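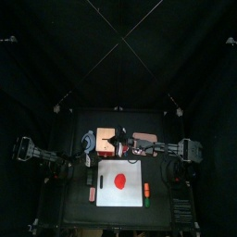

Fothergill Two-Arm Classroom Cell
Product page, last revised 21 March 2019

The Fothergill cell is a bench-scale workspace for school robotics clubs and introductory college labs. Two arms share one table, so a pair of students can work on the same task or divide it between them. Oltent supplies the cell as a kit with mounting hardware, arm bases, curtain and the course binder for the Rondamwood student challenge.

What is in the kit
Two arms with parallel grippers
Tabletop and enclosure posts
Cross-brace wire set with fittings
Black curtain, side and rear panels
Wrist camera, one per arm
Overhead camera bracket
Power supplies and cable clips
Printed task cards and course binder

Props are not included. Clubs normally collect their own from a kitchen drawer and a toy bin, and the binder lists suitable sizes and weights.

Specifications
Stations per cell: 1
Recommended students per cell: 3
Enclosure depth: 38 in
Clear height above table: 34 in
Logged runs per storage card: 2,000
Assembly time, two people: roughly one class period
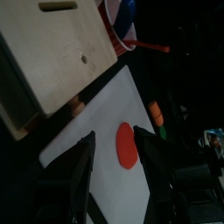 Pick tasks in the first unit are graded on approach angle and finger clearance. Students jog the arm to a start pose, open the gripper and bring both fingers down over a target without touching it. A flat disk on a white board, with one finger on either side, makes a good first target: the outline is easy to find in the wrist view and an off-center approach shows at once. Low, rounded items such as a toy carrot come next. A short wooden peg beside a box is harder, and the binder places it in the second unit, after the lesson on reaching into shadow.

Each unit has a setup sheet, a run log and a scoring sheet. Runs are scored from the log and the wrist video together. A run that ends in a joint limit is recorded as incomplete and may be repeated once.

Two-arm work
The third unit introduces shared space. Each arm is given a home zone, and the area between them is open to one gripper at a time. Software from Trumura handles the handoff: an arm requests the center zone, waits for release and then moves. Students write the request and release steps themselves. The interlock can be switched off by the instructor for the final unit, in which both arms enter the center together at reduced speed.
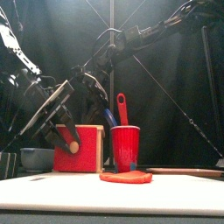 Oltent Education Desk

Layouts for the final unit are left to the team. The rules ask for one box, one upright container and one soft item, all within reach of both arms. A cup standing on a crumpled cloth is allowed and scores at the higher difficulty, as the base does not sit flat. Handles may project above the rim. Items must be clear of both grippers at the start of the run.

Bracing and curtain
Fit the diagonal wires before the curtain. Tighten each one by hand until the slack is gone, then a half turn more. Check tension again at the start of each term. The curtain hangs from the top rail and should not touch the arm cables at any pose.

Ordering
Cells are sold singly. Schools entering the Rondamwood challenge should order before the end of April to receive the current task cards. Replacement fingers, brace wires and curtain panels are stocked separately. Quote the cell serial number, found on the underside of the table, with all parts orders.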